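Notes pour l'intervention « Préhenseurs : ce que la simulation nous vend »
Njoroge Kinyua, Bristton, octobre

Commencer sans diapo. Demander à la salle qui a déjà acheté une pince sur la foi d'un taux de réussite simulé. Attendre les mains.

Rappeler la tâche : des pièces d'échecs, un petit échiquier, un bras, une pince à deux doigts. Malathi a lancé 3,000 essais en deux semaines. Très bien. Combien sur un vrai plateau ? 226. Laisser le chiffre respirer.

Dire tout de suite que je ne crois pas au classement Miltgate / Paruscombe. L'écart tient presque entièrement au réglage du frottement, et ce réglage, c'est nous qui l'avons choisi.

Caméra : Ajith défend le très grand angle côté pince. On voit large, d'accord, mais il faut redresser tout ça, et les bords ne valent pas grand-chose. Compter à peu près 60 secondes là-dessus, pas plus.
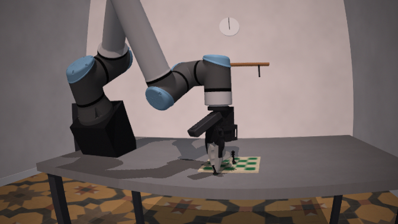
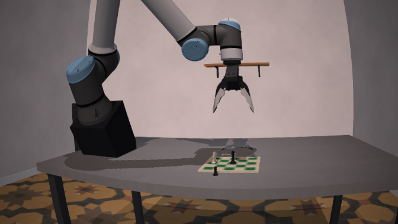
Même cellule simulée, vue côté pince :
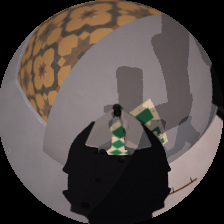
Revenir au contrôleur. Celui de Rodrigues referme les doigts à vitesse constante, le nôtre ralentit à l'approche. Je n'ai pas vu de différence qui survive à un changement de graine aléatoire. Si Vimala proteste, lui demander ses courbes.

Questions probables : le prix (renvoyer à Kavitha), la date des essais réels (ne rien promettre).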